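4. Setting Up a Campaign Scenario

This section covers the preparation of a scenario in Hivlow, from the choice of map to the first turn. It applies to the river campaigns supplied with the base set. For the siege of Privau, which uses its own turn track, read Section 7 first and return to step 6 below.

4.1 Before you begin

Each scenario sheet lists the season, the length in turns, the starting strength of each side and the map panels in use. Check that the sheet and the panels carry the same edition letter. Panels from the first edition show the Isar ford one hex farther south, and the march tables in this manual do not match them.

Note: Strength is given in companies. One counter represents one company unless the sheet states otherwise.

4.2 Laying out the map

1. Place the map panels in the order shown on the scenario sheet, with the compass mark on each panel pointing the same way.

2. Line up the river hexes across the joins. Where a join splits a hex, the half with the printed number controls the terrain.

3. Place the season marker on the weather track. Scenarios that open in March start on the Thaw space. All fords are closed on this space, and wagons move at half rate off road.

4. Put the turn marker on space 1. Turn the marker to its plain side for scenarios of 25 turns or fewer.

4.3 Placing the forces

5. Sort the counters by side and then by column. A column is any group that starts in the same hex under one leader counter.

6. Place the defending side first. Garrison counters go inside the fort hex, face up. Outposts go face down within 5 hexes of the fort, and no two outposts may share a hex.

7. Place the attacking side on its entry road. The advance guard goes in the lead hex, the main body in the next, and the baggage train behind the main body. A column with more than 35 counters takes up two road hexes and must be laid out in that order.

8. Put dummy counters in with the scouts of either side before the scouts are placed. Draw them without looking.

Caution: Do not stack artillery with the baggage train during setup. The combined stack exceeds the road limit, and the column cannot legally move on turn 1. If this is found after play has begun, leave the artillery in place and move the train back one hex.

4.4 Setting supply

9. Find the starting supply on the scenario sheet. In the standard river campaign the attacking side receives 800 points and the defending side draws from the fort magazine.

10. Divide the attacking supply among the wagon counters. Write the amount for each wagon on the supply log. A wagon left blank on the log is empty.

11. Mark every depot on the map with a depot counter. Depots have no supply until a wagon unloads there. 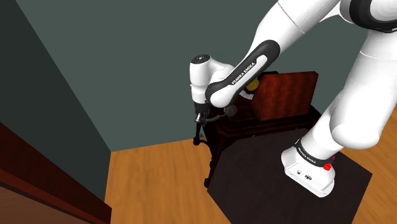
12. Trace a supply line from each column to a depot or to the entry road. The line may follow roads, trails and open river. It may not pass through a hex next to an enemy outpost, even if the outpost is face down.

Note: A column that begins out of supply is not reduced during setup. Apply the first loss at the end of turn 2.

4.5 Optional rule: Jakubowski march order

This rule replaces the fixed order in step 7. The attacking player writes the order of the column on the march slip and keeps it hidden. The slip is shown when the first contact is rolled, and the counters are then placed as written.

13. Write one line per counter, starting with the lead counter.

14. Fold the slip and place it under the leader counter.

15. If the slip leaves out a counter, place that counter at the rear of the main body.

Caution: The slip may not be changed after turn 1 begins. A player who wishes to reorder the column must halt it for one full turn – see Section 5.3.

4.6 Starting play

16. Both players check the supply log and initial it.

17. Roll for weather, unless the scenario opens on the Thaw space.

18. The side named on the scenario sheet takes the first move. Continue with Section 5, Movement and Contact.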